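Über uns

Langat ist ein Betrieb für gebrauchtes Spielzeug und Kinderhausrat in Clinirville. Wir nehmen Spielsachen an, prüfen und reinigen sie, ergänzen fehlende Teile, soweit es möglich ist, und geben sie an Kindergärten, Horte, Wartezimmer und private Haushalte weiter. Unser Laden liegt im Erdgeschoss, Annahme und Werkstatt befinden sich im Hof, das Lager im ersten Stock.

Wie es angefangen hat

Gegründet wurde Langat von Min-kyu Maeng, der vorher in der Warenannahme eines Versandhauses gearbeitet hat. Dort gingen täglich Retouren ein, bei denen nur die Schachtel beschädigt war. Vieles davon wurde entsorgt. Er mietete zunächst eine Garage, kaufte Restposten auf und verkaufte sie an Wochenenden auf Flohmärkten. Gebrauchte Ware kam erst später dazu, als Kundinnen fragten, ob sie ihre eigenen Kisten mitbringen dürften.

Heute arbeiten wir zu neunt. Die Räume haben zusammen 842 Quadratmeter. Im vergangenen Jahr haben wir 3.390 Kisten angenommen, 2.464 davon konnten wir nach der Sichtung ganz oder überwiegend weitergeben. Der Rest ging als Ersatzteil in die Werkstatt oder in die Entsorgung.

Was wir annehmen

Plüschtiere und Stoffpuppen, Kaufladenzubehör, Puppengeschirr, Bausteine, Holzeisenbahnen, Puzzles, Brettspiele, Bälle, Sandspielzeug, Kinderbücher mit festen Seiten. Dazu Kleingeschirr für Kinder, also Becher, Teller und Schüsseln, wenn sie keine Risse haben.

Nicht annehmen können wir Autositze, Fahrradhelme, Matratzen und elektrisches Spielzeug mit beschädigtem Batteriefach. Auch Schnuller, Beißringe und Badetiere mit Loch im Boden bitten wir zu Hause zu lassen.

Unvollständige Spiele dürfen abgegeben werden. Bitte einen Zettel mit den fehlenden Teilen in die Schachtel legen. Wir haben für gängige Spiele einen Bestand an Figuren, Würfeln und Karten und können oft aus zwei Schachteln eine machen.

Sichtung und Sortierung

Jede Kiste wird auf einem Tisch ausgepackt. Wir schütten nichts aus. Die Tische sind mit Tüchern bezogen, damit kleine Teile nicht wegrollen und glatte Oberflächen keine Kratzer bekommen. Die Tücher werden regelmäßig gewaschen und gewechselt.

Zuerst kommt alles heraus, was kein Spielzeug ist: Haargummis, Stifte, Münzen, Kassenzettel, einzelne Socken. Schlüssel und Schmuck bewahren wir mit der Kistennummer auf und rufen an. Danach teilen wir nach Material. Stoff und Plüsch kommen in die Wäsche, Kunststoff in die Spülküche, Holz wird feucht abgewischt und an der Luft getrocknet. Was gemischt ist, zum Beispiel eine Stoffpuppe mit hartem Gesicht, wird von Hand gereinigt.

Bei Plüschtieren prüfen wir Augen, Nasen und Nähte. Dafür wird an jedem angesetzten Teil gezogen. Löst sich etwas, geht das Tier in die Werkstatt und bekommt ein gesticktes Auge oder eine neue Naht. Tiere mit Granulatfüllung geben wir nur ab, wenn die Innenhülle dicht ist. Bei Hüten, Schals und anderem Zubehör schauen wir nach, ob es fest angenäht ist oder lose aufliegt, und vermerken das auf dem Etikett.

Puppengeschirr sortieren wir nach Farbe und Größe und stellen daraus neue Sätze zusammen. Original zusammengehörige Sätze werden dabei nicht getrennt. Einzelne Tassen und Teller verkaufen wir nach Gewicht aus der offenen Kiste neben der Kasse.
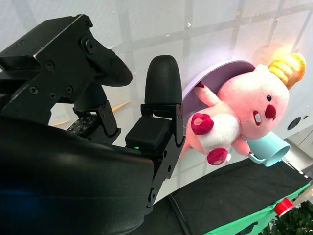
Plüschfigur mit gelb-orangem Hut und hellblaue Tasse auf dem Tisch.

Werkstatt

In der Werkstatt wird genäht, geleimt und geschliffen. Wir verwenden Leim auf Wasserbasis und Farben, die für Kinderspielzeug zugelassen sind. Lackierte Holzteile mit Abplatzungen schleifen wir ab und ölen sie. Alte Lacke, deren Zusammensetzung wir nicht kennen, kommen nicht in den Verkauf.

Reparaturen für Privatkunden nehmen wir an, wenn Platz ist. Die Wartezeit schwankt stark, vor Weihnachten ist sie am längsten. Einen Kostenvoranschlag gibt es bei der Abgabe. Geliebte Stofftiere waschen wir auf Wunsch nicht. Bitte sagen Sie das bei der Annahme, dann schreiben wir es auf den Laufzettel.

Die Leihkisten

Unter dem Namen Skolex stellen wir Leihkisten für Kindergärten und Horte zusammen. Eine Kiste bleibt einen Monat in der Einrichtung und wird dann getauscht. Es gibt Kisten zu den Themen Küche, Tiere, Bauen, Garten und Verkleiden. Die Küchenkiste enthält Tassen, Teller, Töpfe und Löffel, die Tierkiste Plüsch- und Holztiere in verschiedenen Größen. In jedem Deckel klebt eine Inhaltsliste. Fehlt am Ende ein Teil, wird es nicht berechnet. Bei mehreren fehlenden Teilen sprechen wir mit der Einrichtung.

Seit Februar 2025 führen wir den Bestand der Leihkisten mit dem Programm Notix. Einrichtungen können dort sehen, welche Kiste frei ist, und sie selbst vormerken. Wer lieber anruft, kann das weiterhin tun.

Preise und Abgabe

Für abgegebene Kisten zahlen wir kein Geld. Sie bekommen auf Wunsch einen Gutschein, dessen Höhe nach der Sichtung feststeht. Kisten bitte nicht vor die Tür stellen, auch nicht unter das Vordach. Der Karton weicht durch, und der Inhalt ist dann meistens nicht mehr zu gebrauchen.

Am besten eignen sich stabile Kartons oder Klappkisten, die eine Person tragen kann. Klappkisten geben wir leer zurück. Säcke nehmen wir nur für Plüsch. Größere Mengen, etwa aus einer Haushaltsauflösung oder der Schließung einer Gruppe, holen wir nach Absprache ab. Die Abholung ist im Stadtgebiet kostenlos.

Im Laden steht auf jedem Etikett der Preis, das Material und der Hinweis, ob etwas repariert oder ergänzt wurde. Umtausch ist mit Kassenzettel möglich.

Mitarbeit

Wir bieten Schülerpraktika in Annahme, Wäsche und Werkstatt an. Vorkenntnisse sind nicht nötig, für die Nähmaschinen gibt es eine Einweisung. Eine kurze schriftliche Bewerbung genügt. Bitte geben Sie den gewünschten Zeitraum an und ob Sie lieber vormittags oder nachmittags arbeiten möchten.

Fragen zu Abgabe, Leihkisten und Praktika beantwortet Min-kyu Maeng im Büro über dem Laden. Der Eingang ist im Hof, die Klingel trägt die Aufschrift Langat.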